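Okay friends, settle in with something cold, this is going to be a long one. I have been meaning to write about my grandmother's recipe tin since June and every time I sit down to do it I end up reading the recipes instead.

For anyone new around here (hello, and welcome!), my grandmother kept every recipe she ever cooked more than once on an index card, and the cards came to me in a dented cracker tin with a rubber band around it that had basically fused to the lid.

My plan for the summer is to cook my way through the pickles and preserves, because that was her real love. She would make a cake if you begged. She would make bread and butter pickles if you so much as walked past the house.

The trouble with her cards is that she wrote them for herself. "Vinegar as usual." "Sugar till right." One of them just says "do the beets like Drestum," and it took me two phone calls to my aunt to learn that Drestum was the street they lived on before my mother was born, and that the neighbor there put caraway in hers.

So I tried the beets with caraway. You guys. I have been eating beets wrong my whole life. It's one teaspoon of seed to a quart jar, toasted in a dry pan until the kitchen smells like rye bread, and then you leave the jars alone for a full two weeks, which I did not manage the first time.
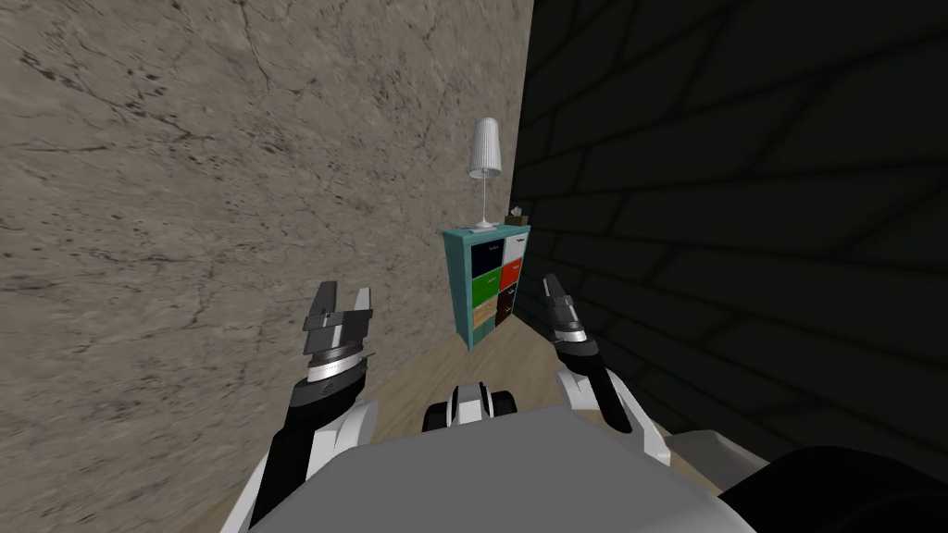

Pale wood floor, veiny beige wall, dark wall. My kind of corner.

Anyway, back to the cucumbers, which is where most of your messages have been coming from. Yes, you really do want the small bumpy ones. Yes, you need to slice off the blossom end, just a sliver, or they can go soft on you. I soak mine in ice water before I do anything else, and I think it helps with the crunch, though my aunt says I'm fussing.

Several of you asked about salt. Please use pickling salt if you can find it! Table salt will still give you a pickle but the brine goes cloudy, and then you spend the whole winter holding jars up to the window and worrying.

I also want to say a word for Haris Nedeljković at the Kollbridge farm stand, who has been setting aside the little cucumbers for me and who talked me into trying a hot pepper in every other jar. I was doubtful. My husband has now finished the pepper jars and is looking at the plain ones like they let him down.

I put up 24 jars that first weekend, and if that sounds like a lot, please remember that I have three sisters, and that every one of them believes she was Grandma's favorite.

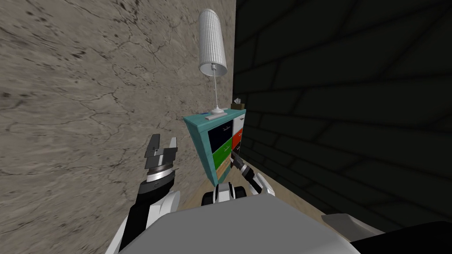
Labels are the next thing I want to get sorted, and I would love your opinions. Grandma used masking tape and a grease pencil, and half the time she only put the year, so opening a jar at her house was a bit of a gamble (plum butter on your pork chop, anyone?). I want to go by color this time, so I can tell what I'm reaching for on a dim shelf. I keep coming back to those drawer fronts, the green one with the tan one under it and the black one up top, all in that teal-blue frame. Green for dills, tan for the mustard pickles, black for anything with beets, and teal for the jams. Would that make sense to anyone but me?

My aunt votes for plain white labels and "just write neatly, for heaven's sake." She has seen my handwriting, so I don't know what she's hoping for.

Next up is the card I'm most nervous about, the green tomato relish. It calls for "the big pot" and I have no idea how big the big pot was. My oldest sister says huge. My youngest sister says it was normal and we were small.

If your family makes a green tomato relish, please tell me whether you drain the tomatoes overnight or just for a few hours. I have a bowl of them on the counter and I need to decide before bedtime - thank you, I love you all, go toast some caraway!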